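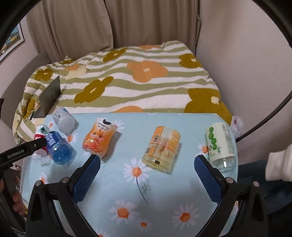
Group 4, floral board: bottles and a small can, before sorting by shape.

Container Shapes on Printed Surfaces: Gallery

The pictures on this page belong to the bottle and can section of the Hendthorpe household objects catalogue. The section covers small drink and toiletry containers of the sort found in most kitchens and bathrooms, grouped by outline and by the way they rest on a flat surface. Layout is by Divya Pillai and Ravindran Pinto. Notes are by Kavitha Pai. The page was last revised on 27/04/2021.

Notes on Group 4

Surface. Light blue board with a repeat of white daisies, orange centres and thin dark green stems. Patterned boards are graded in the catalogue as plain, moderate or busy. The daisy board is graded busy. The print stays visible between the containers, and clear plastic is harder to pick out against it than on the grey board used for Groups 1 to 3.

Location. Bedroom, board set up in front of the bed. Groups 1 to 3 were laid out on the kitchen bench and have a harder, more even light.

White bottle, back left. On its side, white cap forward, pale blue label. The label print is faint and has not been transcribed. Filed under cylinders, capped.

Small can. White and red, with a green star-shaped logo near the top and a red band lower down. Upright. Filed under cylinders, sealed.

Clear bottle, blue label. Tipped over with the base toward the viewer. The ridges in the base are the feature of interest, as most entries in the clear plastic series show the shoulder and neck only. Filed under cylinders, ridged base.

Orange bottle. Moulded as a cartoon pig, with face and snout, and a white and black cap area. It lies on a diagonal, top toward the back of the board. Filed under figural containers. Miklós Vörös has asked that figural pieces be kept out of the cylinder counts, and the index was changed accordingly in November.

Bottle with green label. Kept with the mixed series until the label categories are settled.

Notes on filing

Entries are filed by overall outline first, then by closure, then by label colour. Capacity is not used as a heading. The old Casow index did use it, with a break at 500 mL, and this split several pairs of containers that were otherwise the same shape. Readers working from a Casow printout should disregard the capacity column.

Colour names follow the short list on the Flalby sheet. Light blue and pale blue are separate entries on that sheet. Grey covers all neutral tones between white and black.

Orientation is recorded as upright, on side or inverted. A container on its side is given a second note for the direction of the cap or neck. Angles are not measured.

Corrections to any entry can be sent to Ekua Arthur with the group number and the container name as printed on this page. Group 5, jars and tubs, uses the Hamann tray and has its own page.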